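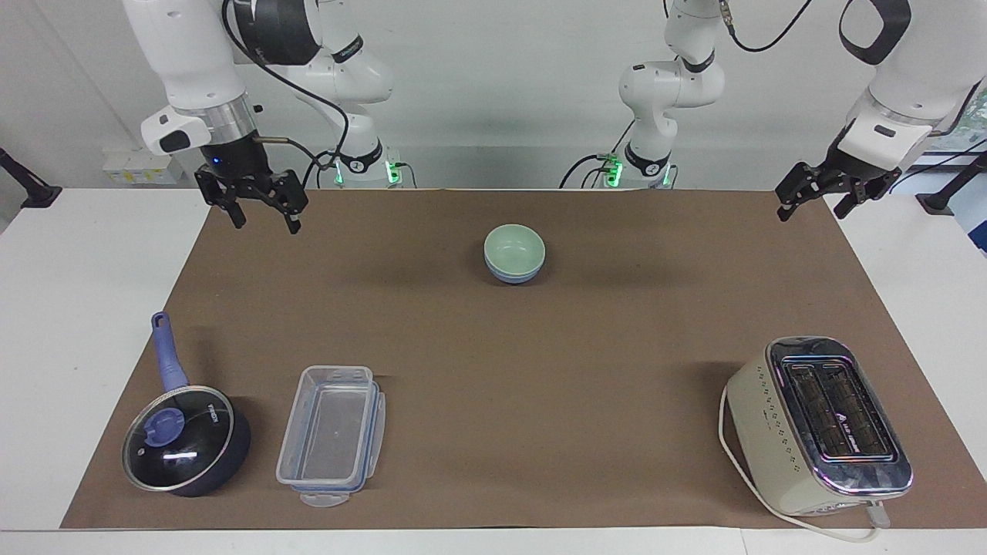

Two robot arms, the gripper on the left of the picture slightly open.

Filed under: Fiction / Books and Ideas

The Missing Chapter

The Terkstead Review of Social Thought requires that every book review be read against the book before publication. The duty falls to the reviews editor, and in the matter of the Jibrin volume it fell to Yetunde Okafor.

The volume was a collection of essays on obedience, edited by Jibrin and issued by the Drultico Press at a price of 80 dollars. The review ran to 740 words and was favorable. It found the introduction slow and the second essay hard to follow for readers outside the field. It reserved its praise for chapter nine, "On Waiting to Be Asked," which it called the one essay in the collection that changed the reviewer's mind.

The collection had eight chapters.

Okafor consulted the table of contents, the index and the notes on contributors. She wrote to the reviewer, Dr. Trumness, asking him to confirm the citation. He replied the same afternoon. The chapter began on page 201, he stated, and he quoted its opening sentence: "Most of what we call consent is a person standing in a doorway."

Page 201 of the office copy was the first page of the bibliography. The book ended on page 216.

She wrote next to the press. A member of its staff answered that no ninth chapter had been commissioned, received or withdrawn, and that all copies came from a single printing. The press asked, courteously, whether the Review still intended to run the piece in September. 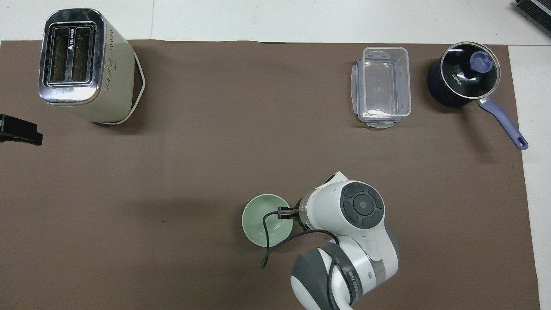
A cream two-slot toaster on the brown mat.

Under the journal's rules, a review containing an error of fact is returned to its author with the error marked. Okafor prepared the form. In the space provided for the nature of the error she wrote "chapter does not exist," and then, finding that she did not wish to send it, placed the form in her desk.

The sentence was the difficulty. She had written it herself, or one very close to it, in a graduate thesis that she had defended before three examiners and never published. The thesis had a chapter on waiting. One of the examiners had advised her to remove it — he considered it more a mood than an argument — and she had removed it. No copy with the chapter in it had been deposited in the library.

She asked Dr. Trumness whether he would be good enough to mail her his copy of the book. He regretted that he had already given it away. He was able to supply his reading notes, which covered 5 pages in a small, even hand. The notes on chapter nine took up more than half of them. He disagreed with its author in several places, always with care, and beside one paragraph he had written, "She should have gone further here."

The contributor's name did not appear anywhere in the notes. Okafor did not ask for it.

The review was published in September with the paragraph on chapter nine intact. No reader wrote in. The form remained in the drawer, under a new folder, on the tab of which Okafor had typed the title of the chapter and the number of a first page.

3 comments | 12 shares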